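4.3 餐具分拣任务中的失效分析

前述两节讨论了系统在整体抓取成功率上的表现,本节转而考察失效样本。餐具分拣任务共执行210次,在Ritville厨房环境中完成,操作对象为带隔格的塑料餐具篮及其中的筷子、勺等细长物体。判定为失效的情形分为三类:夹持滑脱、误夹相邻物体以及指端与篮壁碰撞。最后一类涉及设备安全,由Zawadzka与Royer分别独立标注,意见不一致者经复核后确定。

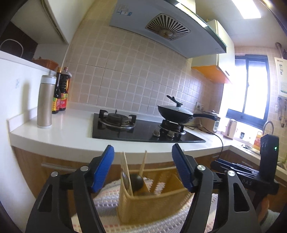 图8 餐具分拣任务的作业环境,餐具篮位于两指之间

碰撞类失效集中发生在指端下探阶段。当筷子斜靠于篮壁时,目标杆体与篮沿在深度方向上的间距较小,外侧指端在闭合之前即可能触及篮沿。若此时位置控制继续执行原定轨迹,接触力将迅速上升。试验中有3次触发过载保护,其中一次保护动作滞后,致使连杆铰接处的销轴产生轻微变形,该夹爪随即停用,经更换销轴并重新标定后方恢复试验。事后检查日志发现,滞后源于力阈值判断与轨迹插补共用同一线程,高负载时判断周期被延长。

夹持滑脱的成因有所不同。细长柄类物体与指垫的接触面积有限,夹持点偏离重心时,物体易绕接触线转动。对于透明塑料勺,深度估计还受到材质透光的影响,勺头轮廓时有缺失,规划模块因而倾向于依据勺柄确定抓取位姿。
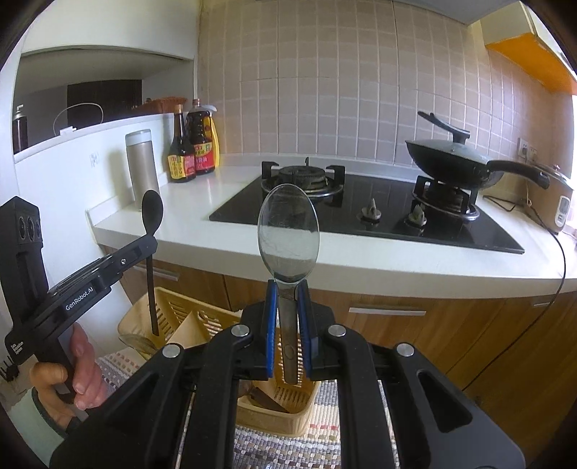

采用柄部夹持可以规避勺头轮廓缺失的问题,但对闭合力的设定提出了更高要求:闭合力不足时勺体下滑,过大时薄壁勺柄易发生弯折。原控制程序对各类餐具使用统一的闭合力,未考虑柄部截面的差异,这一设定被认定为滑脱类失效的主要原因。

针对上述问题,本文于8月对控制程序作出如下修改。其一,将过载判断移至独立的高优先级线程,触发后立即停止下探并沿原路径回退。其二,在篮沿附近设置限速区,指端进入该区域后降低下探速度。其三,闭合力改为分级设定,由初始接触后的指垫位移量确定级别。修改后的程序在相同布置下复测,未再出现保护动作滞后的情况;误夹相邻物体的问题仍然存在,且多见于两件餐具柄部交叠之时,相关分析见第9节。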